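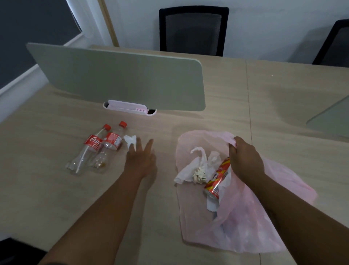
# likdale-desk-clear

Notes + lists for the desk clearing set, Likdale office, second floor. Covers shared desks only. Kitchen and meeting rooms are in the Coughlan folder, don't mix them.

## What's in it

- `desks/` - one folder per desk, named by bay and seat
- `items.csv` - what was on the desk, one row per thing
- `bags.csv` - which bag it went in
- `notes.txt` - free text, messy, sorry

11 desks so far. Bay 6 not started.

## Item names

Keep them plain. Lower case, singular.

- `bottle_plastic` - drinks bottle, any brand. Cap on or off goes in the `cap` column
- `tissue` - crumpled or flat, same thing
- `wrapper` - candy, chips, straw paper
- `cup_paper`
- `bag` - only if it was on the desk as trash. The bag you're filling is NOT an item

Brand goes in `label` if you can read it (`Coca-Cola`, with the hyphen - we had 2 spellings in Febuary and the counts came out wrong). Size is `500` for the half-liter ones, number only, no "ml". Can't read the size, leave blank. Don't guess.

A bottle with a bit of drink left in the bottom is still `bottle_plastic`, put `residue` = y.

## How a desk gets cleared

1. Lay the bag flat on the desk, opening toward you
2. Small stuff or bottles first, either is fine, but write down the order
3. Check behind the divider and along the seam where the tops meet. Crumbs get in there
4. Wipe. Varer spray, not the kitchen one
5. Tie bag, write desk name on it

Dividers and their clamps stay put. If one is loose put it in notes, don't tighten it.

## Known problems

- Desks that share a seam: items sitting on the line got logged twice. Fixed in bay 1, not the rest
- `order` column empty for the early desks
- Dosero export drops blank sizes and shifts the row left. Check before you you merge

## To do

- bay 6
- merge `wrapper` and `wrapper_small`
- more pink bags, nearly out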